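Home Transfers Fixtures Tables Podcast Log in

Leonardo Mancuso
Thread, 1/9

So Orlandini are "closing in" on the Wustov left back. Again. I've read the same story in January three years running and only the name of the player changes. A few thoughts before everybody orders the shirt.

2/9

The source is one line from a radio show in Unden. One line. By lunchtime it was on a dozen sites and each of them had added a bit. First it was interest, then talks, then a medical. Who booked the medical? No idea, and I don't think they have one either.

3/9

Now the fee. I keep seeing 12 million with 18 if the add-ons land. For a full back with 30 league starts in his whole career? Wustov would drive him to the airport themselves for that money. Either the number came from his agent or someone at Orlandini has lost the calculator.

4/9

And yes, I've watched the clip. Everyone has watched the clip. Two good crosses against Rorklow, who were down to ten men and had a midfielder playing at right back. Try finding me footage of him defending a far post. I'll wait.
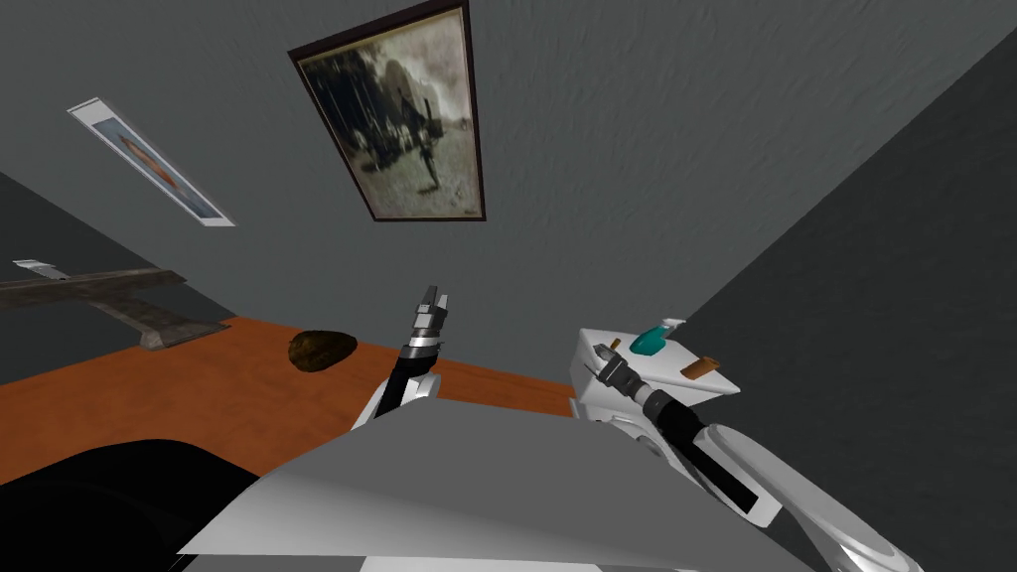

5/9: WHAT ORLANDINI NEED

A center back who can run. They've conceded the same goal all season, ball over the top, big gap, keeper stranded. A new left back doesn't fix that. He probably makes it worse, seeing how high he likes to stand.

6/9

"But the current left back is finished." Is he? He had one bad night in the cup and got booed off by people who sang his name in the fall. He's been fine. Fine is underrated when your other three defenders can't stay fit.

7/9

The crowd for the last home game was 2,389. I'd like to hear how a club pulling in that gate pays any of these fees without selling the striker first. Funny how that part never makes it into the story.

8/9

If it happens, I'll say so and you can all send me this thread. A loan until summer with an option, sure, I could see that. A permanent deal at those prices? Show me the kid holding the scarf.

9/9

Replies are open. If your evidence is that he followed the club account, please keep it to yourself.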